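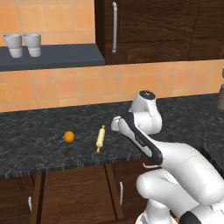

Progress report to the Palton fund: Drillton well monitoring, second period

Work in this period covered the remaining well inspections, the first full round of nitrate sampling and repair of the logger network east of Luik. Spending is within budget except for laboratory fees, discussed below.

Sampling. A total of 508 samples were collected from private and shared wells. Of these, 25 were rejected by the laboratory for late delivery and will be taken again in September. Arnar Bech has moved the collection route so that the Ovska wells are visited last and the bottles go straight to the laboratory.

Water levels. Loggers are recording hourly at all sites except Ovska North, where the cable was damaged during ditch clearing. Manual readings are being taken there until a replacement arrives. Levels in the shallow wells fell earlier than last year – the deep wells show no clear change.

Data. Malou Thorlacius completed the conversion of the paper records back to 2000. Depths in the older cards were measured from the casing top and have been corrected to ground level. Casing heights are missing for several Luik wells, and those series are flagged.

Budget. Laboratory fees exceeded the plan after the price per sample was raised. We ask to move the unspent travel allowance to this line.

Next period. Repeat sampling, logger replacement at Ovska North, draft nitrate map.

Auður Gunnlaugsson
Project lead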